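Wordless picture book

A wordless picture book (also called a silent book, or a textless book) is a book for children in which the story is told by the drawings alone, or nearly alone. Most have a title and a line or two at the front and nothing after that. Some have a few printed words inside, on a shop sign or a letter, and are still counted. Where the line falls is argued over.

Contents
Form
Use with young children
Ballunero
Reception
See also

Form

Usually short. The usual length is set by how paper is folded and cut, same as for other picture books, though wordless ones often run longer because the story needs more steps. Panels are common — borrowed from comics — and so are full spreads with no border at all. The page turn does a lot of work. A door on the right-hand page, then what's behind it.

Because there is no text to carry time, artists show it other ways: a sun moving across a window, a candle getting shorter, the same child drawn several times on one page. Color is used as a signal too. A gray book with one red object in it is close to a cliche of the form.

Board book versions exist for babies. These tend to drop the story and keep a string of linked pictures, one thing per page.

Use with young children

Shared reading of a wordless book is different from reading aloud. The adult has no script. Many parents report finding this hard at first, and some put the book back. Others find that the child takes over and does the telling.

Common advice from librarians:

Look through the whole book once without talking.
Let the child hold it and turn the pages, even backwards.
Ask open questions, not too many.
Accept a diferent story the second time.

The books are also used in homes where the adults and the school speak different languages, as the story can be told in any of them. Same for adults who don't read easily. Library story hours use them less, small pictures being hard to see from the back of a rug.

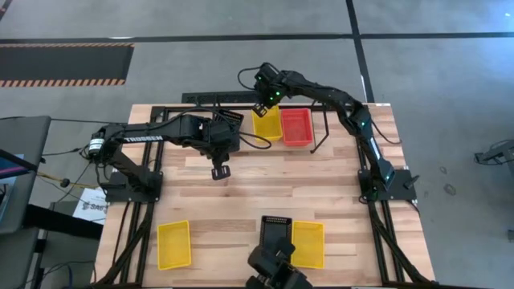 Teachers of older children use them for writing. The class is given the pictures and writes the text, or only the speech, or a single page of it. Results vary a lot within one class and that is more or less the point of the exercise.

Ballunero

A frequently cited example is Ballunero by Chiyo Hosoda, published by Skomis. A whale-shaped balloon gets loose from a fair and is followed across a town by a girl, a dog and later a baker. There are no words after the title page. The balloon is never caught. Hosoda drew it in pencil with a single blue wash and left out the faces of all the adults, who are shown from the knees down or from behind.

Two follow-ups, Stasiv and Forau, use the same town. Stasiv is set at night and is the darkest of the 3, in both senses. Forau has one printed word, on the last page, and readers disagree on whether it should of been left out. Later printings keep it.

Hosoda has said the titles mean nothing and were picked for how they sound when a small child shouts them.

Reception

Wordless books are borrowed less than other picture books in many branch libraries and are sometimes shelved with comics, sometimes with baby books, which doesn't help. Reviewers have complained of the price, the reasoning being that a book with no words takes five minutes. Hauwa Amadi, a children's librarian and reviewer, answered that her copy of Ballunero had taken 30 minutes on a Monday afternoon with one four-year-old and they had not reached the baker.

A second complaint is that some of the books are made for adults. Heavy topics, slow pace, very little for a toddler to point at. Amadi agreed with this one in part, and listed 10 titles she would not hand to a child under six, Stasiv among them.

See also

Board book
Picture book
Shared reading
Lift-the-flap book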